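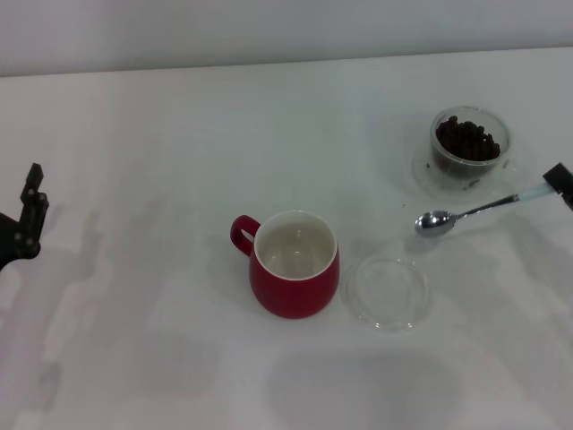 About Lekik

Lekik sells whole bean coffee and the things people use to make it at home: mugs, glass bowls and jars, spoons, grinders and kettles. Prasert Saithong opened the shop with 2 shelves and a counter. We now have 600 square feet, a packing room in back, and a tasting table where customers can try a coffee before they buy it.

Our coffee

We carry 10 coffees at a time. Two stay on the list all year. Plivell is a medium roast that works well in a drip machine, and Thaweesak is darker and goes well with milk. The others change with the season, and the next change is in April. All coffee is sold as whole beans. If you don't own a grinder, we will grind your bag at the counter for no charge. Tell us what kind of brewer you have.

Mugs, glass and spoons

Our house line of tableware is called Vevero. It includes ceramic mugs in red, white and dark green, plus clear glass bowls for weighing out beans. The mugs are white inside so you can see the color of the coffee. Teaspoons are sold singly or by the set. Replacement lids for the glass jars can be ordered by size; please measure across the top of the jar first.

Classes

We teach a short home brewing class at the tasting table. It covers measuring, grinding, water and cleanup. Classes are small and fill early, so please sign up at the counter or by email. Mugs and beans are provided.

Orders and returns

Web orders are packed in the shop. Unopened coffee and unused tableware can be returned with a receipt. If something arrives broken, send us a photo and we will replace it.

Page updated February 12, 2022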